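Levee and floodwall elevations: which datum is my old survey on?

Asked in Flood Protection and Drainage
3354 views

I am trying to compare the design height of a canal floodwall with the current top-of-wall elevation. The design sheet I have is a scan of a scan. It gives the top of wall at 16 feet and the datum note reads only "MSL." The recent inspection sheet for the same reach uses NAVD88. If I subtract one from the other, the wall comes out well over a foot low. A neighbor takes this as proof that the wall sank. I suspect part of it is a datum problem, but I do not know how to separate the two. Is there a fixed number I can apply to the old drawing? The reach starts at station 1533 on the old sheet, in case the numbering style tells anyone something.

Melahat Özkan

Answer 1 (accepted)

There is no fixed number. You have three separate effects mixed together and each has to be handled on its own.

First, "MSL" on older drawings often does not mean local mean sea level. Many offices wrote MSL when they were working from NGVD29, which was itself once called the Sea Level Datum of 1929. The two are different surfaces. Local mean sea level comes from a tide gauge and a stated period of years. NGVD29 was a network adjustment held to a set of gauges, and its zero does not match the water at any particular place.

Second, converting NGVD29 to NAVD88 gives an offset that changes with location. Conversion software will give you a value for a latitude and longitude, but in an area that is subsiding the value is only as good as the benchmarks behind it.

Third, the benchmark itself may have gone down. If the original crew leveled from a mark with a published elevation that was years out of date, the wall was built low on the first day even though every sheet says 16 feet. That is a construction control error and should not be added to later settlement. 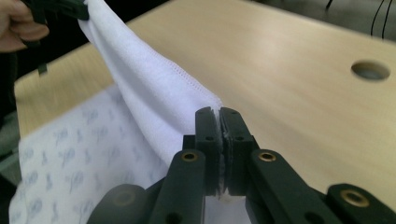 White towel with stitched hem, held with two hand-held grippers.

What to do, in order:

Find the benchmark named on the design sheet or in the field book. It is usually in the general notes, often on a different sheet from the profile.

Get the full history for that mark, including superseded elevations. Write down the adjustment date for each one. An elevation without an adjustment date is not usable in this region.

Compare the elevation the crew used with the best value for the same epoch. The difference is the error at construction.

Only then compare the as-built top of wall with the recent survey, both on the same datum and epoch. What remains is settlement plus measurement error.

If no as-built survey exists, you cannot do the last step, and you should say so in whatever you write. The design height tells you what was intended.

The station number does not help with the datum. Stationing is distance along the baseline.

Answer 2

Had the same thing on the Uysal reach. The profile said MSL, the spec book said NGVD. Ask for the spec book. Our mark turned out to be destroyed so we never got a clean answer.

Answer 3

just subtract a foot and a half, thats what everyone does

Comment on Answer 3: An offset from one parish should not be carried to another. Please see Answer 1.

Comment on Answer 1, Melahat Özkan: Found the mark in the notes on sheet 4. Two superseded elevations, one with no date. I have requested the field book.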